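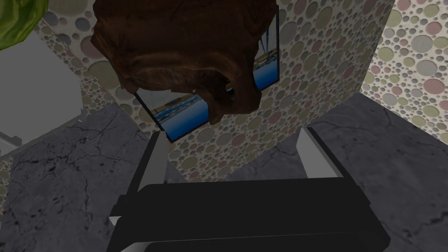

A framed picture, as rendered by computer.

The Cat, the Couch and the Thing in the Hallway

My cat weighs 4 kilos and sheds, by my reckoning, twice that every September. I know this because I own a navy couch, bought in a period of optimism before I owned the cat. Visitors stand beside it for a while and then say they're fine on the rug.

The rug is worse.

For years my approach to pet hair was to wear beige. Then a friend with two spaniels and a suspiciously clean living room lent me her Stinora, an air cleaner the size of a hotel minibar, and told me to run it for 30 days before I said anything rude about it. I lasted until the first evening. On its top setting it sounds like a bus waiting outside a school, and the cat, who sleeps through thunder, moved into the bathtub.

Mirjam Verstraete was not surprised. She spent years fitting ventilation in apartment blocks and now visits homes for Lallside, a small outfit that advises people who sneeze at their own animals. She came by on a Thursday, ran a finger along the top of my fridge and looked at it for longer than I thought polite.

"People buy the machine and put it in the hallway," she said. Mine was in the hallway. "The cat isn't in the hallway."

The cat was, by then, on her coat.

Her point was that an air cleaner mostly deals with the room it's in, and that the room that matters is the one you sleep in, with the door shut and the animal on the other side of it. She also wanted the filter checked, the bedding washed hot and the vacuum emptied outdoors. The hair, she explained, is mainly an insult to your furniture. What makes people itch is the stuff that comes with it, dander and dried saliva, which is light enough to hang around long after the cat has left to be sick somewhere.

I asked about the Brouwer, a brush that hooks up to a vacuum and promises to groom and clean at once. She asked whether I had met my cat.

So the Stinora now lives in the bedroom, on low, where it makes a noise like someone reading quietly with their mouth open. I sleep better. The door stays shut until 3 in the morning, when a paw comes under it and starts feeling around for the carpet edge, and we negotiate.

I've priced a new couch, too. It comes in a shade called oatmeal.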